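2 min read

The Britau bin, after a winter of tissues

There are people who read bin reviews for pleasure. I was not one until my last bin, a Skamulen with a pedal, lost the pedal and became a bucket with ambitions.

The Britau has no pedal. It has no lid either, at least in the version I could be bothered paying for, and it cost me 38 dollars. You put a bag in it and then you put rubbish in the bag. The instruction leaflet makes this point in 4 languages.

My test method was a head cold. A household with a cold gets through tissues the way other households get through milk, and ours end up on the floor with the wipes and the odd lolly wrapper until somebody caves in and does the rounds by the armful. 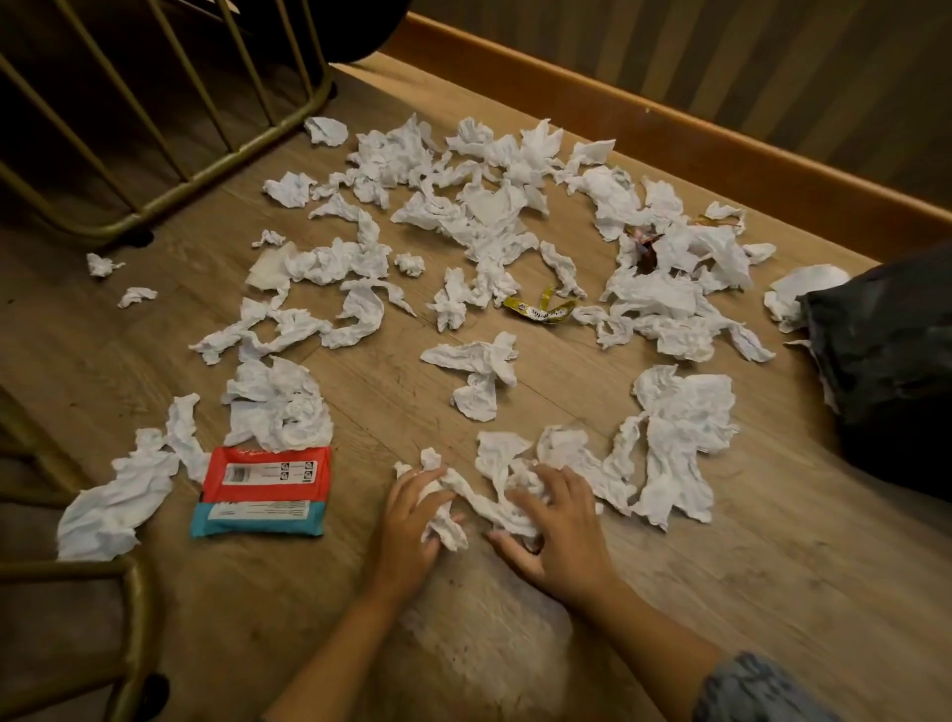

Zindaletti wrote in to say that a bin this size is false economy, that the 20 litre Gowda takes a week of the same rubbish for a few dollars more, and that anyone buying small is really buying extra trips to the kerb.

Fair point, and I did look at the Gowda. It wouldn't fit beside my desk. Small also means I empty the thing before it develops a personality.

My real gripe is with bags. Nothing I own is the right size, so there's always a flap of spare plastic hanging about on one side, and tissues are mostly air - they reach the top long before they weigh anything.
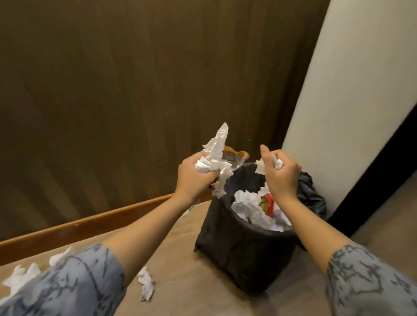
A firm push buys another day, sometimes two. I'd still like a ring to hold the bag down, and a colour other than black wouldn't hurt. Three and a half stars, and I've gone back for a second one for the bathroom.

Contact | Copyright Bins and Sundries | Back to top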